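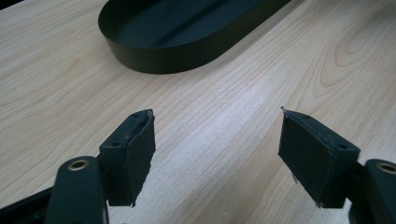 Gripper open, dark oval tray on the wood tabletop.

gritty_pads
Clearing the table is the chore I care about, so that's my test for whether machines are ready for housework yet. My vote is almost! A low tray with a smooth wall seems like a fair first job.

Mengal
Fair for a demo, sure. My kitchen has crumbs, a sticky spot and a cat. I'd pay 2,000 bucks tomorrow for something that clears up after dinner, and I haven't seen it yet.

clororo_fan
@Mengal you're setting the bar too high. I don't need dinner cleared, I need one boring thing done the same way every night (for me it's trays, we run a little cafe).

Flora23
Pads would worry me more than brains. Those edges look pretty chewed up, and there's lint on them. Do you swap them or just keep going?

gritty_pads
Keep going, lol. I'll swap them in June.

Mengal
See, that's a chore too! Now you're cleaning up after the cleaner.

clororo_fan
So is emptying a vacuum, and I'm not giving mine back.

Flora23
Trim the loose fibers at least. And try it with a wet tray before anybody says "almost" again.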